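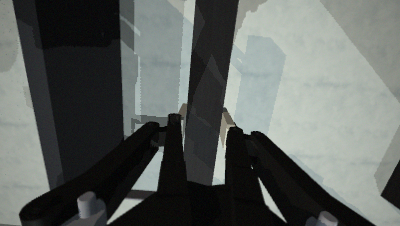
Faint streaks on a pale, mottled surface.

Streaks, smears and other house guests

Updated 25th January

When we did up the kitchen I chose everything in pale colours, having read in a magazine that pale colours are restful. I'd like to meet the person who wrote that and show them my worktop at four in the afternoon with the sun coming in low over the shed. Every wipe I have ever given it is on display, like rings in a tree.

So this page is everything I've picked up about getting marks off pale surfaces, and about not putting new ones on while you're at it. Some of it came from my old neighbour Albertina Caldeira, who cleaned holiday lets for years and can't sit down in a café without running a finger along the table. Some of it came from ruining things. I've tried to say which.

First, find out what you're looking at

Half of what I used to scrub at was shadow. Get down so your eye is nearly level with the surface and look across it towards the window. Grease goes shiny. Limescale goes dull and feels like very fine sandpaper. Cleaner residue looks like a cloud somebody has dragged a comb through, and this, I'm sorry to say, is what most of us have got most of. A scratch stays exactly the same whatever you do to it, and you may as well put the kettle on.

If you still can't tell, dampen a fingertip and rub a small patch. Residue disappears and comes back as it dries. Grease just moves about.

Use less of everything

Albertina's entire method, if you boil it down, is that people use too much. Too much spray and too much water, on a cloth that's been under the sink since the last government. She puts a drop of washing-up liquid the size of a pea in a whole bowl of warm water. I was doing a good long squirt, because I like bubbles, and then wondering why the worktop felt tacky.

For an ordinary day:

Crumbs off first, with a dry cloth or your sleeve if you're alone.
Wipe with a well-wrung cloth out of the pea-sized bowl.
Wipe again with plain water. Everybody skips this one.
Dry it with something that's properly dry. A tea towel you've just done the pans with doesn't count.

It takes me the length of one song on the radio, or two if I have to clear the post off first.

Cloths

I bought a pack of Pillex cloths from Abreu, the hardware shop by the station, mostly to get out of the rain. They're decent. The packet says they'll stand over 100 washes, and I have no intention of keeping a tally. What did for my first lot was fabric softener, which leaves them about as absorbent as a crisp packet. Wash them on their own or with other cloths, never with towels, unless you want a worktop with a light covering of towel.

Old cotton T-shirts are very nearly as good for drying and cost nothing. Cut the seams off, and anything with a print on it. I once buffed a white cupboard door with the back of a tour shirt and left a small portion of the tour behind.

Glass wants its own cloth, kept away from the others. Mine has a knot in the corner, and my family treats the knot as decorative. 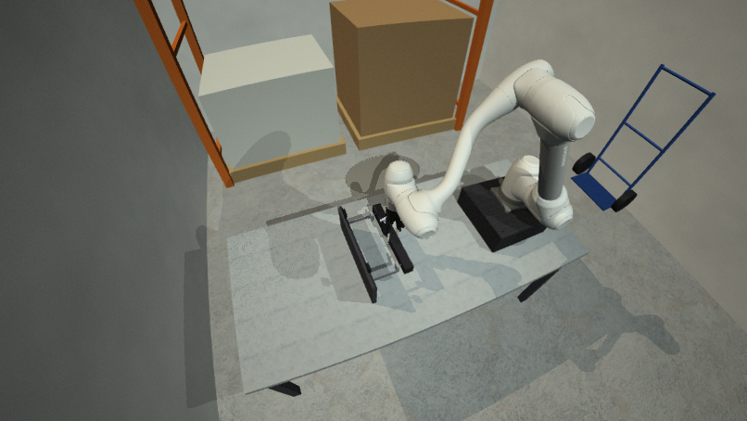

TABLES AND WORKTOPS

Long tables show streaks worse than short ones, I think because you can't reach the middle without leaning, and the moment you lean you press harder. Work from one end to the other in straight passes, each slightly overlapping the last. Circles feel more thorough. They also leave circles.

Don't forget the edge. The top gets all the attention and the narrow edge along the front, where everybody rests their hands and wipes their jam, gets none. Run the damp cloth along it with your thumb underneath. The first time I did ours the cloth came up the colour of tea.

While you're down there, do the legs. Dark legs hide dirt beautifully but collect dust at the bottom, particularly if they slope. A dry paintbrush gets into the join better than any cloth, and I keep an old one-inch brush in the drawer for this. It's also good for keyboards, lampshades and the top of the skirting board, should you be the sort of person who does the top of the skirting board.

If the table wobbles once it's clean, it wobbled before. Check the feet before you fold up a beer mat. Ours is an Ambridge, which was £159 in the sale and came with adjustable feet that I discovered in September, having owned it for three years. You turn them by hand. I've thrown the beer mat away.

Pale laminate
The easiest to live with. For tea and turmeric, make a paste of bicarbonate of soda and a little water, lay it on, leave it for 11 minutes (ten is probably fine, but the egg timer sticks) and wipe it off without scrubbing. Turmeric may leave a yellow ghost. Strong daylight fades it, given a week or two, so shift the fruit bowl and let the sun get at it.

Stone and things that look like stone
Find out which you have before you put anything on it. Vinegar and lemon juice will eat into marble and limestone and leave dull spots that are there for good. I know this from a windowsill in my last flat, and so does my former landlord. Warm water and that pea of washing-up liquid are safe on nearly all of it. For an oily mark on real stone, a thick paste of bicarb and water under cling film overnight will often draw it out. Sometimes it wants a second night.

Painted wood
Barely damp, and dry it straight away. Melamine sponges take marks off painted wood wonderfully, and then they take the paint off. Try a patch round the back where only the cat goes.

The sink end

Hard water country, here. The bit behind the taps grows a crust that I used to attack with a butter knife. Don't do that. Soak a strip of kitchen roll in white vinegar, lay it along the crust, go away and do something nicer, then come back and wipe. Keep the vinegar off stone, as above, and off any tap with a fancy coloured finish.

I did buy a bottle of Nukex for the worst of it, having been seduced by the name. It shifted the crust and it smelt like a swimming pool having an argument. Open a window and wear gloves, and whichever descaler you use, never have it anywhere near bleach. Read the back of the bottle, even though the print is evidently meant for ants.

Bits that didn't fit anywhere else

Candle wax: let it go hard, lift it with an old loyalty card, then wipe with warm soapy water. I have a card for a shop that closed years ago and it's the most useful thing in the drawer.

Biro on a white table: a dab of rubbing alcohol on cotton wool, blotted. Test it underneath first. Rubbing spreads it and then you have a blue table.

Sticky label glue: cooking oil, leave it a bit, wipe, then wash the oil off. Peanut butter also works, but then you've got peanut butter on everything.

Black marks from the bottoms of pans are usually metal that's rubbed off the pan on to the surface. Bicarb paste again, and gentle pressure. Lift pans, don't slide them. I have said this in my own kitchen to no effect whatever.

Rings from hot mugs on varnished wood: try a warm iron, no steam, over a folded dry tea towel for a few seconds at a time. It gave me a heart rate of 73 just thinking about it, but it did take the ring out of my mother's side table. Keep lifting the towel to look.

Furniture polish has no business on a kitchen table. It builds up, and then you're cleaning off the polish.

Readers have asked about glass hobs. I've got gas, so all I can pass on is Albertina's way: a scraper made for the purpose, held nearly flat, on a cold hob, with a little water on it. She says most people hold it far too upright. She said the same about how I hold a paint scraper, and a cheese slice.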